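Crime and Courts Reporter, Nights
Keketti News, Harnell office
Posted 2023-07-08

Keketti is hiring one reporter to cover police, fire and the county courts on the overnight shift. It is a full-time staff job with benefits. The last person in it moved to days after 5 years, so we know it can be done.

We read a lot of applications that say the writer is passionate about true crime. Please don't send us that. Most of the work is calling a desk sergeant who would like you to stop calling, reading charging papers, and deciding whether a rumor is worth twenty more minutes. A good share of the time it isn't, and you go back to the court calendar.

What we want is a person who doubts things. A police statement is one side's account. So is a neighbor's, and so is a video that starts halfway through. If three other outlets have a detail and none of them say where it came from, we count that as zero sources. You will sometimes be beaten on a story because of this rule. We can live with it and you will have to as well.

The job

Hours are 9 p.m. to 5 a.m., four nights a week, with one early shift at the Pimentel courthouse. You will file short items through the night and one longer court piece most weeks. Last year the night desk published 1644 items and ran corrections on too many of them. Whoever takes this job will also help go back over old arrest stories and find out how the cases ended. There are 344 on the list. Some people were cleared and our pages still don't say so.

You need

Two years of daily reporting, or clips good enough to make us forget about the two years. A driver's license. Some practice with public records requests, including the ones that got turned down. The sense to knock on a door once and leave when asked.

A journalism degree is fine. We have no view on it.

Pay

$865 a week to start, plus a night differential that is set out in the offer letter. We are aware of what rent costs in Harnell. We would sooner print the number than write "competitive" and let you find out in the second interview.

The office is on the second floor of the Luvis building, with street parking and a shared kitchen. Drinks and snacks are supplied. We don't consider that a benefit and have left it off the list of benefits.

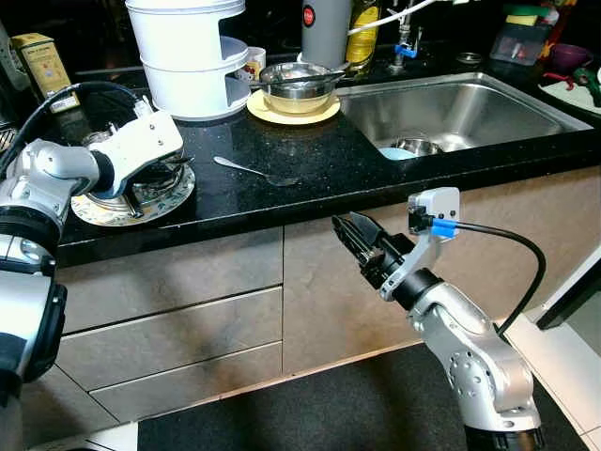
Kitchen counter, with plate, spoon and mug.

How to apply

Send a resume, three clips and one paragraph about a story you got wrong and what you did next. If you have never gotten one wrong, we will have questions. Skip the cover letter. Use the application form on our jobs page and put "Nights" in the subject box.

Finalists do one paid trial shift in August. We check references, and we call people who aren't on your list. Everyone who applies will get an answer, though for most it will be a short one.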